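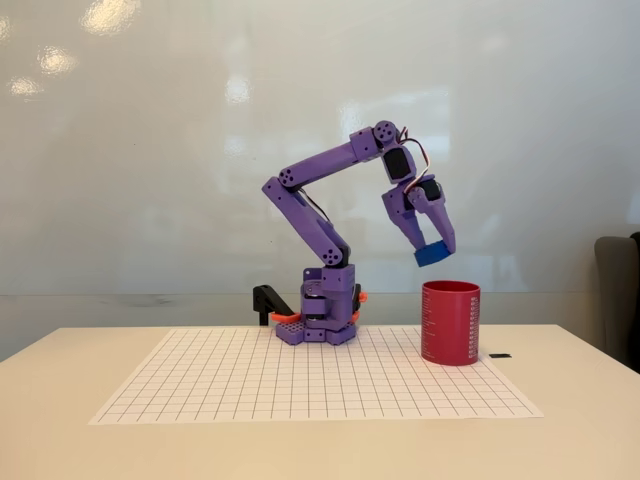

Foto: Mimmont / Divulgação

Uma folha sobre a mesa

No centro Mimmont de Drernton, o papel quadriculado voltou a ser tratado como parte do mobiliário

O tampo é branco, e a folha de papel quadriculado, também branca, ocupa boa parte da sua metade da frente. Um bloco azul pequeno e um copo vermelho completam o vocabulário mínimo de um exercício conhecido de quem frequenta bancadas de trabalho: levar uma peça até o recipiente que lhe corresponde. É com esse repertório modesto que o centro Mimmont de formação prática, instalado em Drernton, organiza desde setembro o seu programa de superfícies de trabalho, denominado Terka.

O programa nasceu de uma constatação administrativa. Ao rever os pedidos de material das oficinas, a coordenação verificou que grande parte das reposições dizia respeito a itens miúdos: blocos, pinos, tampas, presilhas. As peças não se gastavam. Perdiam-se entre uma turma e outra, eram guardadas em gavetas alheias ou seguiam para o lixo junto com as aparas. A solução então proposta, a compra de armários com divisórias, foi adiada por falta de espaço, e a atenção da equipe deslocou-se para o próprio tampo das mesas.

"A mesa é o primeiro lugar onde se guarda alguma coisa", afirma Gil-soo Yeom, coordenador das oficinas. "Se o usuário não sabe onde pousar a peça durante o trabalho, tampouco saberá onde deixá-la no fim."

A malha como referência

O papel quadriculado tem longa convivência com o desenho técnico, a costura, a carpintaria e o ensino da aritmética. Na bancada, cumpre função semelhante à da régua, com a vantagem de permanecer à vista enquanto as mãos estão ocupadas. Um objeto deslocado revela-se com facilidade sobre a malha, e duas pessoas que trabalham frente a frente podem combinar uma posição pela contagem das linhas, sem recorrer a instrumento algum.

No Terka, a folha é estendida antes da abertura da oficina e orientada pela borda do tampo. O regulamento interno pede que se alise o papel com o lado da mão, do centro para fora, e que a fixação seja feita apenas nos cantos, com fita de baixa aderência. Folhas vincadas são reservadas para rascunho. As que apresentam manchas, rasgos ou marcas de lâmina saem de circulação no mesmo dia.

A escolha do formato foi objeto de discussão. Uma parte da equipe defendia o revestimento integral da mesa, por uniformidade; outra preferia folhas pequenas, individuais, mais fáceis de substituir. Prevaleceu uma posição intermediária, com uma única folha grande e uma área de tampo descoberta. A área livre recebe cadernos, ferramentas em espera e tudo aquilo que não toma parte no exercício em curso. Segundo a coordenação, o limite do papel é compreendido até pelos visitantes mais jovens, que raramente precisam de explicação.

O primeiro lote encomendado somou 200 folhas. A gramatura foi definida após comparação entre amostras expostas ao uso regular nas oficinas: o papel muito fino ondulava nos períodos de umidade, e o muito espesso, fornecido em rolo, insistia em retomar a curvatura. As folhas do lote definitivo chegam planas, entre dois cartões, e são conservadas na horizontal.

Copos, blocos e cores

O copo é um recipiente antigo nas oficinas e continua a ser o preferido do centro para peças avulsas. Tem base estável e abertura inteira, e pode ser esvaziado sobre a mesa com um só gesto. As caixas com tampa, adotadas em um período anterior, foram retiradas das bancadas porque as tampas ocupavam lugar e acabavam elas próprias por se extraviar.

As cores seguem critério simples. O recipiente deve contrastar com a peça e ambos devem contrastar com a superfície. O par formado por bloco azul e copo vermelho atende às duas condições sobre um tampo branco e tornou-se a combinação de referência nas sessões de apresentação. Para participantes com dificuldade em distinguir determinadas tonalidades, a equipe mantém conjuntos de claro e escuro, com identificação em relevo na base.

A padronização, adverte o coordenador, tem limites. Na oficina de encadernação, por exemplo, os copos são demasiado altos para as agulhas curtas, e continuam em uso os pires de porcelana herdados da antiga cantina. Na de modelagem, a folha quadriculada é coberta por um plástico transparente, sujeito a limpeza ao término de cada sessão. "Cada ofício chegou à mesa com os seus hábitos", observa Yeom. "Procuramos alterar somente os que nos custavam peças."

O preço do que é pequeno

A contabilidade das reposições passou a ser feita por bancada. No levantamento que antecedeu o programa, 53 peças constavam como extraviadas em um único conjunto de blocos, e ninguém na instituição soube indicar em que momento haviam deixado de ser procuradas. O conjunto foi recomposto com unidades de outros jogos incompletos, lixadas e repintadas na oficina de acabamento. Algumas conservam, sob a tinta nova, o entalhe da numeração antiga.

A conferência atual realiza-se no encerramento das atividades e toma cinco minutos. Os blocos são dispostos em fileiras sobre a malha, uma peça por quadro, e a lacuna, quando existe, aparece de imediato. Só então voltam aos copos. O procedimento é conduzido pelos próprios participantes, em duplas, e registrado em uma ficha presa sob o tampo.

A adesão foi desigual nos primeiros tempos. Nas turmas do fim da tarde, em que muitos participantes dependem do transporte para os bairros afastados, a conferência era feita às pressas ou simplesmente assinada. A coordenação antecipou o término da parte prática e deixou de admitir fichas preenchidas de véspera. Persistem divergências quanto aos restos de material, que o regulamento não classifica como peça nem como resíduo, e que se acumulam em uma bandeja junto à janela.

O tampo e a sua conservação

Superfícies brancas exigem manutenção frequente. O pó de grafite espalha-se sob o papel quando a folha é arrastada, e os adesivos deixam contornos que escurecem com o tempo. A orientação vigente é levantar a folha por dois cantos opostos, passar um pano úmido no tampo, secar e somente depois repor o papel. Solventes não são empregados. Para grampos de fixação, o centro recomenda uma lâmina de feltro entre a garra e o móvel, de modo a preservar a aresta.

A carpintaria Ha, responsável pelos reparos nas mesas, propôs arredondar os cantos anteriores e substituir os pés mais antigos, cuja regulagem de altura já não travava. A intervenção foi concluída em duas etapas, com as oficinas em funcionamento parcial. Uma mesa permaneceu sem reforma, a pedido da turma de desenho, que a considera a mais firme do prédio.

A iluminação também foi revista. Luminárias muito baixas produziam reflexo no tampo e apagavam as linhas do papel, sobretudo nas folhas de malha clara. As luminárias subiram, e as mesas próximas das janelas foram giradas para que a luz natural entrasse pela lateral. A mudança agradou aos desenhistas e incomodou a turma de costura, que perdeu o acesso direto a uma tomada e trabalha agora com extensão.

Próximas atividades

O centro prepara um caderno de orientações para escolas e oficinas comunitárias, com moldes de malha em diferentes tamanhos e indicações sobre a escolha de recipientes. O texto encontra-se em revisão e incluirá um capítulo redigido pela turma de encadernação, favorável aos pires. Enquanto a publicação não é distribuída, as folhas usadas que ainda se encontram em bom estado podem ser retiradas na recepção do centro, em Drernton, no período da manhã.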